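Knob-Turning Cell, Sesholm Training Hall: Setup and Care

July 20, 2019
By Clifford Beaudoin
58 shares | 2 comments

The Rondel cell at Sesholm is prepared in simulation before any change is released to the physical arm. This gallery records the current setup of the gripper and the door fixture, together with the routine followed by the maintenance group under Benedikt Wallner. It is intended for staff who are taking over the cell from the Willside team.

The gripper is set so that its two fingers come to either side of the cabinet knob before any closing command is given. Finger spacing is entered in the cell file and is not to be adjusted from the operator panel. When a new knob model is loaded, the approach is run at reduced speed and checked from the wrist view, with attention to the clearance between each finger and the neck of the knob. 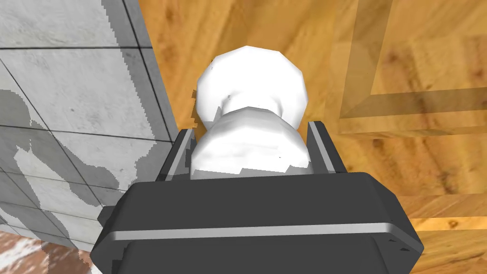 Clearance values are then copied to the setup sheet and initialed by a second technician. A difference between the left and right sides usually indicates that the tool center point has shifted, and the calibration is to be repeated before the fingers are closed. The June revision of the sheet added a line for the knob's collision shape, as the coarse version had produced false contacts during wrist rotation.

The physical gripper is inspected every 2,000 cycles. Finger pads are wiped with a dry cloth, the mounting screws are checked for tightness, and the cable is examined along its full length. At the last inspection the counter stood at 3,370, and Aslak Grønli replaced the left pad and the cable clip. The cell was returned to service after 60 test turns.

Requests for changes to the cell file should be sent to Beat Aigner, with the number of the setup sheet in the subject line.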